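Collecting the tidying set, part two

September went almost entirely on the tidying task. I said last time that I wanted 300 good episodes before training anything, and we got there in the end, though it took longer than the plan said it would.

The set is called Swati, after nothing in particular. It covers clearing small household things off a table into a container, using both arms. Milovan Matić did most of the driving in the first half and I did most of it in the second, and you can tell us apart in the data. He moves quickly and corrects late. I go slowly and stop above everything before I close the fingers. I was worried about that at first, but I've left both styles in and added an operator label to each episode, so we can split them later if the policy comes out confused.

We changed the objects between batches. The dustpan and brush have been in nearly all of them, usually with a cloth and a mug, and I shift them about by hand before each start. I try not to line things up. When I'm tired I put the mug in the same place every time, so for the last batch I used a list of random positions and followed it even when the result looked silly.

The container is harder than it looks. Its walls are pale and a bit shiny, and if the gripper goes in at an angle the fingers catch the rim. Milovan's way is to reach down inside with one arm and keep the other well clear on its own side until it's needed. I copied him after a week of knocking the thing over.

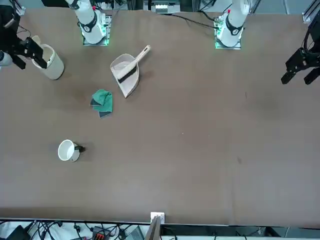
What I threw away

I kept the rules for rejecting an episode short. It goes if an arm hits the table hard enough to trip the stop, if someone's hand comes into view, or if the recording drops frames. A missed grasp stays in, provided the operator recovers and carries on. On our earlier set, Aletti, I deleted every fumble, and the trained policy had no idea what to do after its first mistake. It just closed on air and waited.

Cloths are the main source of fumbles. A crumpled one gives you plenty to grab but you never get the same shape twice, and a flat one is miserable.

Next I'm training on the full set at Drerkau, where there is a machine free in the evenings. If the results are any good I'll carry on towards 800 episodes. If they aren't, I'll go back and look at the start positions first – I still think that's where the weak spot is.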